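Surface Matters: Oiling a Wooden Worktop

Wood moves. A solid worktop gains width in humid weather and loses it when the heating comes on, and most complaints about finish are really complaints about that movement. Grímur Bisgaard, who has run a joinery workshop in Siltenden for longer than he cares to work out, fits every top with slotted brackets so the timber can slide. A top screwed down hard will split along a glue line, usually in its first winter.

Finish does not stop the movement. It slows the exchange of moisture, and it does so evenly only if both faces and all the edges are treated. The underside is the part most often missed. Bisgaard turns each top over before fitting and gives the hidden face the same number of coats as the visible one. End grain takes up far more oil than face grain, and at a sink cut-out he keeps brushing until the timber stops drinking.
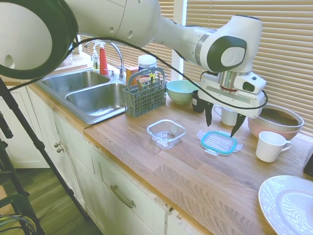 How long should a new coat be left before the kitchen is used again?

Overnight is enough for light use with most hardening oils, but full cure takes weeks. Until then, keep standing water off the surface and leave nothing heavy or damp on it.

Hardening oils, such as linseed and tung, react with oxygen and form a solid within the upper fibres. Mineral oil does not react at all. It sits in the wood, migrates, and is gradually washed out, so it has to be renewed for as long as the top is in service. Both will do the job. The choice depends on how willing the owner is to keep up the work.

At the Sumarden flats in Ostville, Bisgaard used a hardening oil throughout. Three thin coats were applied, each wiped off after 20 minutes – any oil left standing goes sticky and has to be scraped. Sanding stopped at 180 grit. Going finer closes the surface and reduces uptake, and the gain in smoothness is lost once the first coat raises the grain.

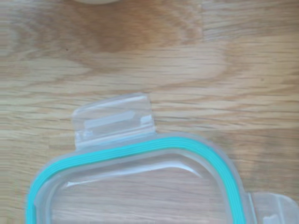
Figured boards need more care than straight ones. Where the grain rises and dips, the surface is in effect part end grain, and those areas drink more and dry darker. A thinned first coat evens this out a little. It will not remove the contrast, and few customers want it removed.

Oily rags should be laid flat outdoors to dry, or soaked in water and sealed in a metal tin. A crumpled rag can heat up enough to catch fire.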